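Wosstead Two-Arm Folding Station: Frequently Asked Questions

Last updated Tue 13 November

On this page we collect the questions which customers send us most often before they rent or buy the Wosstead folding station. If your question is missing, please write to us with the form at the bottom of the page. We usually answer on the next working day.

General

What is the Wosstead station?

It is a table with two robot arms which fold simple garments. We deliver it with the arms, the cameras, the control computer and our Ramar software already installed. The station is made for small laundries, uniform rental companies, print shops, and also for schools and labs that want to work on cloth handling and do not wish to build everything from zero.

Which garments can it fold?

T-shirts are the garment we know best, with short or long sleeves. Towels and pillow cases work also. Pants are possible with the extra software package, but please ask us first, because the result depends much on the fabric. We do not recommend the station for shirts with buttons, for fitted sheets, or for silk and other very slippery materials.

Do I have to lay the shirt flat before the robot begins?

In the standard mode, yes. The shirt should lie on the table with the sleeves open to both sides. It does not need to be perfect. Small wrinkles, a slightly bent cuff or a neckline that is a little bunched are no problem, and the shirt may also lie sideways, with the collar to the left or to the right.
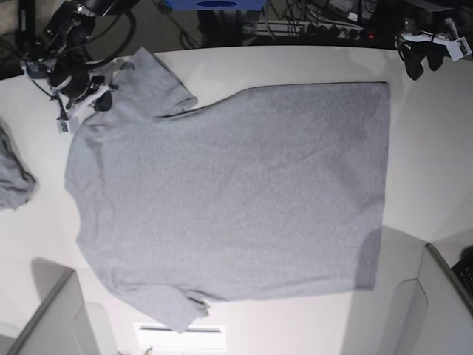 Can it also start from a crumpled shirt?

There is a mode for this, called Spread First. The arms lift and pull the cloth until the software finds the shoulders or the hem. This mode was added in February and it is still slower than we would like. If you have a person at the table anyway, it is faster that this person spreads the shirt by hand.

How does the robot see the cloth?

The station uses one camera that looks over the whole table, and one small camera at each gripper. The table camera is for planning. The gripper cameras are for the moment when the fingers come near to the fabric, when the table camera often has the arm in its way. You can open all views on the control computer and save them. 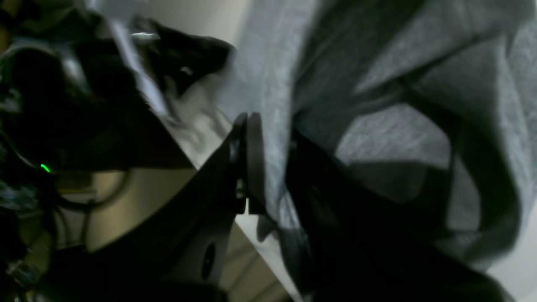 Wrist camera view: gripper close to wrinkled gray fabric

The views from the wrist can look confusing in the beginning, with many folds and shadows. You do not need to watch them in daily work. They are useful when a grasp fails and you want to understand why.

Does the color of the garment matter?

A little. Gray, blue, red and most other colors are fine on our white table. White shirts are more difficult, and for them we offer a dark table cover. Very black fabric needs good light. Please avoid strong sun from a window, as bright reflections on the table can disturb the detection of the edges.

What about printed shirts?

Prints are allowed. The software looks for the outline of the garment and does not read the text. For a print shop it may be important which part of the print stays visible after folding, so you can choose between several fold patterns. With a square fold, a wide line of big letters across the chest will usually go partly under the side folds.
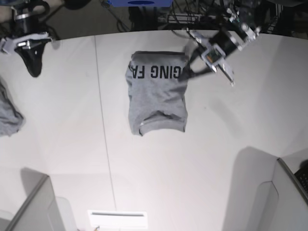

If the complete text must be visible, choose the wide pattern, or make your own pattern in the Ramar editor. You draw the fold lines on a picture of the shirt and give them an order. Most customers need two or three tries until they are satisfied. Thick rubber prints bend badly, and for those we suggest to keep the fold lines outside of the print.

How neat is the result?

For a shelf in a rental company or for packing in a bag it is good enough. For a shop window it is not. The lower hem sometimes comes out rolled or wrinkled, mostly with thin cotton. A short press by hand on the finished bundle improves this.

Price and rental

What does it cost to rent?

The rental is 395 euros per week, with a minimum of four weeks. Delivery is calculated separately. If you buy the station later, we subtract the first four weeks from the price.

Can I use my own arms?

At the moment we support only the Grabner arms that come with the station. Please do not exchange the grippers, because the calibration will be lost.

Operation and service

How much training do my people need?

One day is enough for daily use. The manual has 29 pages and the quick guide is printed on one sheet.

How often must the finger pads be changed?

We recommend to check them after every 100 hours of operation. A new pair costs 26 euros.

Where are the recordings stored?

They stay on the control computer. If you want to send us a recording for support, you must select it yourself.

Are you certified under Drata?

Drata is a software for compliance and does not give a certificate. If your company needs a security questionnaire from us, send it together with your order and we will fill it in.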